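Dimensional Stability and the Fabric Care Label

May 5, 2007

The care label sewn into a garment sold in this country carries instructions for washing, bleaching, drying, ironing and professional cleaning. It carries no figure for shrinkage. A buyer can learn that a cotton shirt should be washed in warm water and tumble dried on low heat, and cannot learn how much shorter the shirt will be after that treatment has been followed to the letter. My argument is that the figure should be printed, that the mills already possess it, and that the cost of adding it is small.

The mechanism is well understood. Yarn is under tension during weaving or knitting and again during wet finishing, when cloth is pulled through the range at open width. The fabric is dried in that stretched condition and holds it until water and agitation release it. This is relaxation shrinkage, and most of it takes place in the first wash. Wool is subject to a second process, felting, in which the scales on the fibre lock together under mechanical action, and that process continues for as long as the agitation does. Cotton knits lose length more readily than width, and the proportion depends on stitch density and on how hard the cloth was drawn in the finishing plant.

Any competent mill tests for this. A square specimen is conditioned, marked with pairs of points in both directions, laundered by a stated procedure, dried, conditioned again and measured. The change is expressed as a percentage of the original distance. The retailer's buying office usually sets a limit in the purchase specification, and cloth that exceeds it is refinished, discounted or sent back. The number therefore exists on paper before the garment is cut. It is dropped somewhere between the cutting room and the shop.

I worked for some years in the test room at Tilline, a finisher of cotton jersey, and later did contract testing for Tredau, which bought in finished cloth and made it up. At Tilline the limit for jersey was 5 per cent in length and 3 per cent in width. Tredau accepted the same cloth on the same certificate and cut its patterns with no allowance at all. A shirt with a body length of 70 centimetres could lose 3.5 centimetres and remain within specification. The customer who returned it was told that it had been washed incorrectly. In most of the cases that came back to my bench, the cloth performed as the certificate said it would.

Three objections are commonly raised. The first is that household laundering varies too much for a single figure to be meaningful. Machines do differ in action, load and temperature, but the same is true of every instruction now on the label. A figure tied to a standard cycle would be read as a basis for comparison, in the way that a fuel consumption rating is read.

The second objection is that the label is already crowded. The existing symbols occupy one line. Two percentages, one for length and one for width, would fit beneath them in the same type size.

The third objection comes from smaller makers, who say they cannot afford the testing. This one has some weight. Kļaviņa, a knitwear maker working in short runs, may produce 13 styles in a season from nearly as many yarns, and a full laundering series on each would be a real expense. A workable rule would let such a maker rely on the yarn or cloth supplier's certificate and would exempt runs below a set quantity. 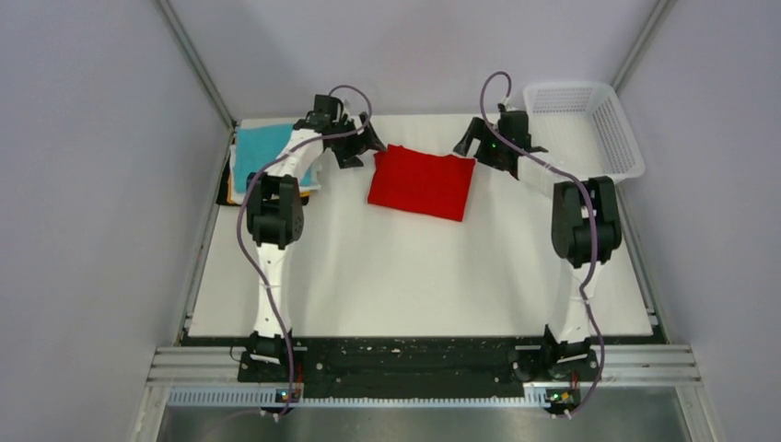 Cloth laid out on a flat white surface.

There is also the matter of specimen preparation, which gets less attention than it deserves. A specimen that has been smoothed by hand before marking has been stretched, and the measured shrinkage will include whatever the operator put into it. Cloth should be laid without tension and left to relax before the points are applied. Comparative trials between test rooms routinely show wider scatter from handling than from washing. If a printed figure is to be enforceable, the handling clause needs to be tightened before the tolerance is.

Nonum, a workwear supplier, began printing both percentages on its coveralls in January. The labels read "L 2 W 2", with a line explaining the letters. The wording could be clearer, and the test procedure ought to be cited. The company has at least put the number where the wearer will find it, and the regulation should require others to do likewise.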